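Cómo guardar palillos en cajas sin que se mezclen

Tengo tres cajas como estas y no sé bien cómo repartir los palillos. 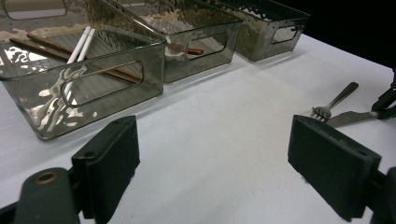
Cajas grises translúcidas, con palillos marrones y blancos en la más cercana.

Buenas tardes a todos. Disculpen mi español, todavía lo estoy aprendiendo. En casa comemos con palillos casi cada noche y con los años hemos juntado muchos, de madera y también blancos, que son más resbalosos. Antes los tenía en el cajón de los cubiertos y siempre salía un palillo marrón con uno blanco. Ahora compré las cajas en la tienda Mesora y mi idea es ponerlas en la mesa, para que cada persona tome los suyos. Mi duda es esta: ¿es mejor separar por color, o por persona? Y otra cosa - el plástico brilla mucho y se marcan los dedos, ¿con qué lo limpian ustedes? El estante donde van por la noche tiene 50 cm de ancho.
Brenda Bustos

Hola Brenda. Yo separo por material y me funciona bien. Los de madera en una caja, los blancos en otra, y la tercera la dejo para las cucharas de sopa. Por persona lo intenté durante 2 meses y fue un desorden, mis hijos tomaban de cualquier caja.
Lo más importante para mí es que la madera esté bien seca antes de guardar. Yo los dejo toda la noche sobre un paño y por la mañana los pongo acostados, todos con la punta hacia el mismo lado. Si los atas de dos en dos con una goma floja, las parejas no se pierden. La abertura del asa es cómoda para sacar la caja del estante, pero cuidado con los palillos finos, que a veces se salen por ahí cuando inclinas la caja. Puedes poner en el fondo un paño doblado para que no rueden tanto.
Para el estante, mide primero las cajas con las asas hacia ti. No sé qué medida tienen las tuyas.
cocina_de_Hầu

Para las marcas: agua tibia, una gota de jabón y paño de microfibra. Nada de estropajo, que raya. Yo usé uno una vez y quedó opaco para siempre.
Illholm

Yo tiraría los palillos sin pareja y ya está. Con un vaso alto también se puede.
prosel237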